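The Town That Kept Its Water

Skasville has 800 people, one bakery, and a spring that has never stopped, even in the dry years.

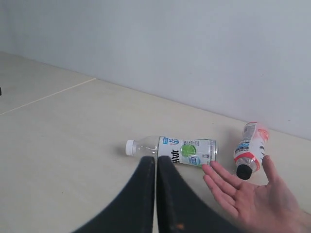

I came by the morning bus from Dekoven, a ride of 55 minutes through wheat and more wheat. Elfriede Reuter was waiting at the stop with her dog. She was a schoolteacher for a long time and now she keeps the records of the spring, which fill a cupboard in her hallway. The oldest book begins with a complaint about a neighbour's goats.

The spring comes out of the rock behind the old Diekmann mill. The water is hard and tastes a little of iron. Visitors make a face at the first glass, and the locals enjoy watching this. Ottmar Frerichs, who grew up beside the mill, drinks nothing else and makes his coffee with it also. His kettle is white inside like a shell.

In the 1970s a bottling firm wanted to buy the land. The offer was generous and the town was divided over it for one whole winter. Families stopped greeting each other at the bakery. "My father and my uncle sat in the same room and spoke through my mother," Ottmar told me. In the end the council said no by one vote, and the firm went to Nuren, on the other side of the ridge.

I went to Nuren as well, because I wanted to be fair. The plant there gave work to many people, and Waltraud Lindemann was one of them. She stood 17 years on the filling line and speaks of it warmly — the night shifts, the singing, the Christmas parcels. When the plant closed, half of her street moved to the coast. She does not think that Skasville was wiser. "They had the mill and the farms," she said. "We had a road and a football club."

Today anybody may fill a container at the Skasville spring without paying. On a hot afternoon in January the queue of cars reaches to the church. Elfriede would like a small parking area behind the mill, and she has already written to the council about it twice. The new book in her cupboard has a whole page on this matter, and also, I noticed, another complaint about goats.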